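4.2 Storage and handling of disposable paper goods in small food businesses

The second part of our study concerns the products that are used once and then thrown away: paper towels, napkins, baking sheets and cup sleeves. In the interviews, these goods were seldom mentioned before we asked for them directly. The owners spoke at length of flour, dairy and energy prices, but paper was for them something that "is simply there". This is in line with the general observation in Section 2 that low-cost supplies are bought by habit and are not planned.

The purchase records tell a different story. At Boletti, a bakery with a small seating area, paper goods were the third largest non-food expense during the period of observation, after cleaning agents and packaging. The bakery orders folded towels in cartons of 1,000 sheets, and a new carton was opened before the earlier one was finished in most of the months we examined. The opened cartons were kept in different rooms, and the staff did not always know which one should be used first. At Goossens, a lunch counter, the weekly use was about 700 sheets, although the number of served meals changed strongly from week to week. We understand from this that the use of paper is connected with the length of the shift more than with the number of customers.

To examine this point further, we asked the staff of both places to describe how they take paper when they are busy. Three habits were reported. Some workers pull several sheets in one movement and use all of them. Others take several sheets and put the remaining ones on the nearest surface, where they usually become damp and are later thrown away. A smaller group separates one sheet each time, with both hands when the stack is free-standing (Figure 5). This last habit was reported mostly by workers who had earlier been employed in places with strict cost control. Enda Duggan, who managed the lunch counter at the time of our visits, estimated that the second habit alone was responsible for most of the waste, but we could not confirm this with the records.

The place of storage also seems to matter. Wall dispensers limit the quantity which can be taken in one movement, but they are slow to refill and the workers in both businesses complained of torn sheets. An open stack is faster. It is also exposed to splashes, and it is often moved from one surface to another during the day – on a shelf, on a closed box, beside the sink. In the bakery in Grostuvora the stack had no fixed place at all, and new employees lost time in searching for it. After the owner assigned one shelf near the oven to paper only, the number of opened cartons fell from 5 to 2. We did not observe a change in the price paid per sheet, so the saving came entirely from smaller losses.

It should be noted that the two businesses buy from the same wholesaler, Wetska, and receive the same type of folded towel. Our results may therefore not apply to rolls or to interleaved products. The sample is also small, and the workers knew that their habits were being studied – for this reason the reported use in the final weeks may be lower than normal. In the next section we return to the question of ordering intervals, and we consider whether a fixed monthly order is suitable for a business of this size.

Figure 5. Separating a single sheet from a free-standing stack with both hands.

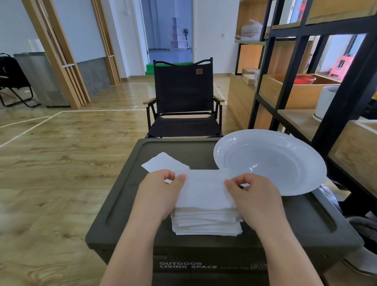 Grostuvora, November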